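Pillholm Street Neighbors - October meeting notes

Notes by Iman Ragab. Start time 7:10 p.m., or really 7:20 by the time we'd found the extension cord for the kettle.

Hi all! I said I'd write these up the same night and it has taken me a week and a half, so if I've put your words in the wrong mouth, write to me and I'll fix it. I'm keeping it loose again (the last set of minutes in the formal style got no replies at all, and the set before that, the rambly one, got plenty, so I've drawn my own conclusions).

September notes

Accepted with one change. I wrote that the Sayce end of the street had agreed to move their trash cans to the alley side. They had agreed to talk about moving them. Sorry, Sayce end! It's corrected in the copy in the binder.

Street trees

This took up most of the first half hour. The city has approved us for new trees along the north side, and we have to give them a planting list before the ground gets hard. I had printed the approved species list, which runs to four pages in tiny type, and we passed it around and squinted at it.

Plenty of love in the room for serviceberry. Two people on the north side asked for something taller to shade their front rooms in July, and the hackberry seemed to suit them. There was one strong voice against anything that drops fruit on parked cars, and I have to say the stories about the old mulberry were pretty convincing. We ended up with serviceberries from the mailbox to the hydrant, hackberries past that, and nothing in front of the double driveway, where the roots would end up in the sewer line.

Watering is on us for the first 2 summers. I'm making a sign-up sheet and I will be knocking on doors with it, so please just put your name down and save me the walk. The city lends out those zip-up watering bags if we ask early enough, and I've asked.

Speed bumps

The traffic people came back with their count. They want to see 1,000 cars a day before they'll put in a bump, and we didn't get there. I was surprised - it certainly feels like more when you're trying to back out at eight in the morning! Somebody pointed out that the counter was laid down during the week the schools were closed, and I think that's a really fair point. I'm going to ask for a second count and send the school calendar along with the request.

In the meantime we talked about painting the curb at the corner of Misten Avenue, where people park right up to the crosswalk. We can't paint it ourselves (I checked, having more or less promised last month that we could, so apologies for that). There's a form. I've filled in the first half and need somebody who lives on the corner to sign the second.

Money

We have $4,000 in the account, which includes the grant for the bulletin board. The board part can only be spent on the board. We voted to put $200 toward cider, cups and lamp oil for the winter walk, everyone in favor. I also got paid back for the printing, thank you.

There was a longish conversation about whether to keep the account at the same bank now that the branch on Misten has closed. The nearest one is across the river and deposits have to be made in person, which for a group whose income is mostly a coffee can full of ones is a real pain. I'll look at the credit union and bring the fee sheet next time.

Bulletin board

The old one by the bus stop has swollen shut. The new one from Lellinum is ordered, with a proper lock and a slanted top so the rain runs off, and they say it ships in three weeks. We argued cheerfully about whether it should be green or brown and picked green. Old notices will come down when the new board goes up, so if you have something pinned in there that you want back, grab me and I'll try to get the door open with a putty knife.

Linen and household swap

We're doing the swap again, in the back hall, from ten until two, on the same morning as the leaf pickup. Last time we had far too many curtains and hardly any bedding, and the bedding was what people were asking for at the door. So please have a look in the closet! Flat sheets, fitted sheets, pillowcases, blankets, all good. Wash them first, fold them, and pin a scrap of paper on with the size, because a folded full and a folded queen look exactly the same to me. Pillows are fine if they're clean and still have some life in them.

Small things need to come in something we can lift onto a table. A plastic basket does the job nicely, and if you want the basket back, put your house number on the bottom. Paper bags split on us last year and we were picking up cookie cutters all afternoon.

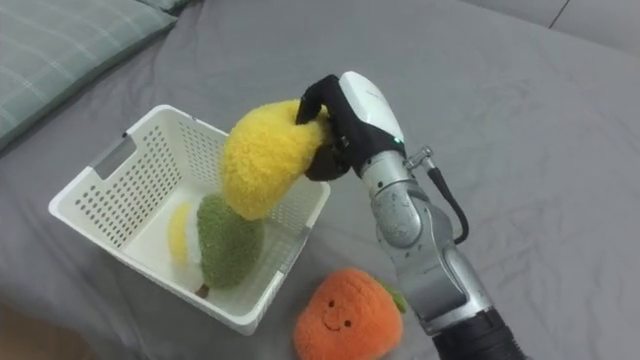 Winter walk

Same route as last year, starting at the hydrant and finishing at the Sayce end, where there's room to stand around with cider. We're setting off at 5:30 instead of six so the little ones can last the whole way. The lanterns are in my garage and some of the glass needs replacing. If you're handy with that sort of thing, I'd love the company for an evening.

We talked about music and didn't settle it. There's an accordion on offer, and there's a speaker on a wagon on offer, and I think each has its supporters. It goes on the next agenda.

Other bits

The streetlight outside the laundromat is still out. It's been reported again, and I have the ticket number if you want to call too (more calls do seem to help).

A gray glove and a single roller skate were left behind after the September meeting and are on the shelf by the coats.

To do before next time

Me: tree list to the city, request for the second traffic count, credit union fees, watering sign-up sheet.
North side: tell me if your driveway is wider than the plan shows.
Corner of Misten: one signature on the curb form.
Everybody: closets!

We wrapped up at 8:50 and stacked the chairs. Next meeting is in November, same room, and I'll bring the extension cord from home.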